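Gripper notes from the Oltdale bench

Two weeks into the gripper comparison and I finally have opinions! As most of you know, we've been deciding whether to keep the flat two-finger gripper from Baumgartner or move the whole Mistton cell over to the soft one that Plarnance lent us. I was rooting for the soft one, I'll admit it – it's quiet, it's squishy, everybody who walks by wants to poke it.

So far the flat fingers are ahead. We logged 371 picks with them on the fruit task and 728 with the soft set, and the flat ones had fewer drops on small stuff like limes. Where they struggle is next to the basket: when a lemon is leaning on the rim, there just isn't much room to get a finger down beside it. I moved the wrist camera back a little on Saturday so I could see both fingertips and the fruit between them, and that made tuning the approach so much easier.
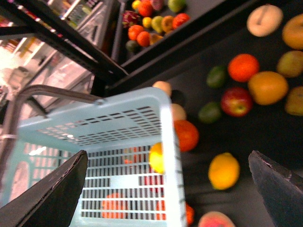 A reader from the Mistton side wrote in to say that I'm being unfair to the soft gripper, and that most of its drops would go away if I slowed the lift and gave the fingers a longer squeeze first. Fair point, and I've put it on the list (we were running both sets at the same lift speed, which probably suits the flat ones better).

Next up is a rerun with 4 grip force settings and 5 kinds of fruit, same controller for both. If you have a favorite way of handling the rim problem, please send it over before I start filing down fingertips.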